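Washing Up by Machine: One Winter at the Fokitz Workshop

The Fokitz shared workshop occupies the back half of a former tile warehouse, and on most evenings it smells of hot glue and instant noodles. People go there to fix bikes. A smaller number go there to work on the kitchen project, which has been promising since September to take over the dishes.

I went in doubting it and came out doubting it a little more precisely.

The build is called Trovier, and its aim is easy to state. An arm that a member could park beside the sink at home should pick things out of the basin and put them somewhere else. Washing comes later. Drying, I was told, is "phase three," spoken in the tone people use for retirement.

Money has been tight but not absurd. The group has spent $908 so far, mostly on motors, a secondhand power supply and a batch of joint parts from a small outfit named Claltum that arrived with the wrong screws. The arm in the workshop is still bolted to a bench, and its wrist droops when it gets warm. So for now the real work goes on inside a computer, where a rendered kitchen stands in for the real one and a different, much nicer arm does the reaching.

I have mixed feelings about that kitchen. It never gets greasy. Nobody leaves a fork under the cutting board. The group can reset it in a second and try again, and they do, for hours, with the blinds down and a space heater running under the desk. On the evening I visited they got through 156 attempts at a single pickup before someone ordered food.

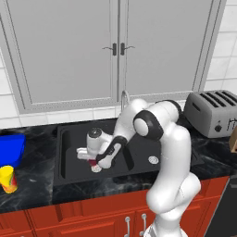
The simulated kitchen, with the gripper holding a small dark red object just above the floor of the sink.

A sink is a nasty place to send a gripper, and I'll give the group credit for starting there. The walls are in the way. The rim is in the way. The faucet is very much in the way. A hand that does fine over an open table has to come in from above, get its fingers down low and close them without scraping the bottom, and the arm behind it has to bend itself around whatever else is on the counter.

What the screen can't tell you is how any of this feels to a cheap motor. Simulated water is hard, so there isn't any. Soap isn't modeled either. When I asked about a bowl with a film of cooking oil on it, the answer was a shrug, followed by a fairly good explanation of friction settings that I suspect had been given before.

The control software is a home-brewed package called Khokhar, and it has its fans in the workshop. It also has a habit of freezing when two people save changes at once. I watched it go down 2 times in one evening. Each time, the fix was to close everything, open it again and retype a line that somebody had written on masking tape and stuck to the monitor.

The members' case for all this is that mistakes on a computer cost nothing, while mistakes on the bench cost a gearbox. Fair enough. They have broken one already, and the replacement took nearly 30 days to come. But cheap mistakes also make it easy to stay indoors, so to speak, polishing a clean kitchen while the arm you paid for sits under a dust sheet.

The next step is supposed to be a plastic tub on the bench, dry at first, with a sponge in it. I asked when. After the wrist is fixed, they said. The wrist is waiting on a bracket, and the bracket is waiting on the printer, which was busy that night making a replacement knob for the workshop's kettle.

I washed my own mug before I left.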